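Ticket 596 – Recipe cards print with wrong page breaks
Product: Urkico Menu Planner
Status: Reopened
Opened: 18 Mar 2019

Support says this was fixed in the last update. I have my doubts. I installed it, cleared the cache, restarted the printer and sent the noodle soup card again. Page one stops after the ingredients and the method starts halfway down page two, same as before.

The reply blames my printer scaling. It is set to 100 percent and always has been. The Plusura label software prints fine on the same machine, so I don't buy it.
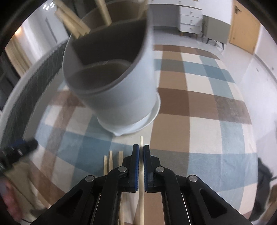
Tried next: exported the card to PDF and opened it on another computer. The break is already wrong in the PDF – no printer involved. Cards with no photo come out on one page. Add any photo and the gap comes back.

Support suggested deleting the template and starting over. I have 40 cards built on it and won't be doing that on a guess.

Please don't close this again until somebody has opened the attached PDF. Ticket 418 looks like the same bug, and it was marked solved in July.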